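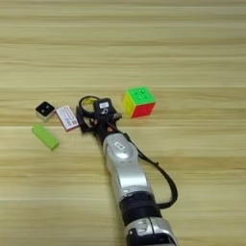

Cube pick keeps landing short, only on one side of the table. Perception or planner?

Posted by tablebot_haziq (Haziq Sitompul)

Hi all, hoping somebody has been through this before me. I've got a single arm over a wooden table and a camera up at head height looking down at it. The job is a dull one: find the Rubik's cube, come in from above, close the gripper, lift. I've been at it since July and it mostly works, which is what makes it so annoying.

When the cube is on the left half of the table I get a clean pick nearly every time. When it's on the right, up past the gripper, the arm stops short and the fingers come down next to the cube. Same script, same cube, same lighting. It's always short in the same direction too, towards the base of the arm, never past the cube.

What I'm running: the detector is the stock colour one from Mikex, which gives me a mask and a centre point. That goes through a little node of my own that turns the pixel into table coordinates, and then Rekari does the planning. Joint limits look fine in the log and the planner reports success each time. I did a fresh hand-eye calibration with 16 poses and the error it printed was tiny, so I sort of crossed that off the list.

There are a few other bits on the table as well (a lime-green block, a little white box with a red border, a small black-topped square thing) and I wondered if the green block was confusing the detector, what with the top of the cube being green as well. But if I take the block away I still get the short picks on the right.

I've saved 401 attempts with the joint states and the detections if anyone wants me to dig something out. Any ideas where to look first? I'd rather not start swapping things at random again, I lost a whole weekend that way.

Posted by marrowfat

Had exactly this, or near enough! I'd bet on your pixel-to-table node before anything else.

Have a think about what the detector is giving you. It's the centre of the mask, and the mask is everything it thinks is cube. With a camera looking down at an angle you'll see the top face plus a side or two, so the centre of the whole blob isn't the centre of the top, and it certainly isn't the spot on the table under the middle of the cube. Then if your node assumes that pixel lies on the table plane (mine did, for months, I'm not proud) you get an error that changes depending on where the cube is and which way it's turned. Straight under the camera you hardly notice. Further out it grows, and it'll lean the same way each time, so it looks like a calibration fault when it isn't one.

Two things to try. First, intersect the ray with a plane at the height of the top face, not the table. It's a one-line change if your node is anything like mine. Second, only use the top face. You've got a green top with red-orange and yellow on the sides, so you can just mask the green and take the centre of that. You will then have to deal with your green block, sorry. I'd throw out anything that isn't squarish, or for now just put the block in a drawer.

To check it without the arm moving at all, put the cube in a few measured spots, print the coordinates your node gives you and compare them with a ruler. If the numbers are already short on the right, the planner is off the hook and you can stop staring at it.

Also, a small error from 16 poses only tells you those poses agree with each other. Were any of them over on the right? If you took them all in the comfy middle bit, do it again and spread them out. I use 36 now and make a point of going into the corners, tilting the wrist a fair bit between each one. It's boring but I put the radio on.

Posted by sprocket_jen

Try updating Rekari. The old version had a bug with goal tolerance. Mine was fixed after that.

Posted by old_pliers

I'd second the ruler test, and do it before you update anything or you won't know which change did what.

One more for the list though. Look at your goal tolerance, because a planner saying "success" can just mean it got inside whatever tolerance it was given. Ours was set at 2 cm by whoever had it before me, and on a longer reach it would happily stop at the near edge of that and call it a day. That would give you short picks on the far side and nothing wrong in the log. Compare the commanded pose with the final one from the joint states you've saved. You've got hundreds of attempts, so plot the gap against distance from the base and see if it climbs.

And check the cable while you're there. If it loops out to the right from the wrist, make sure it isn't getting pulled tight when you reach that way. Probably not your problem, but it takes ten seconds to look.

Posted by tablebot_haziq (Haziq Sitompul)

Thanks both, really helpful. Did the ruler test before tea and the coordinates are already short on the right with the arm parked, so it's my node. It was using the table plane. Feeling a bit daft! I'll change it to the top-face height tonight, then redo the calibration with poses in the corners, and I'll plot the goal gap too while I'm in there. Will post the numbers when I have them.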